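Interviews > Kitchens > Storage

Chun-yin Yu plans storage at Tramum and starts with the worktop. "Utensils in a crate, trays to the side, a cutting board behind," Yu says. "Dry pasta goes in a clear jar with a lid."

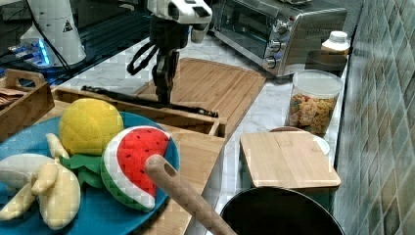 Yu allows two weeks before changing a layout - less, and habits have not settled. Drawers come next. "Leave free floor space in each one. A full drawer gets searched, and that takes time." 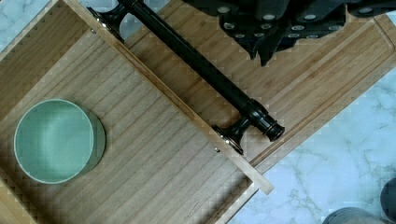 Green bowl in an open light-wood drawer with a black bar handle.

This site uses cookies. Accept | Settings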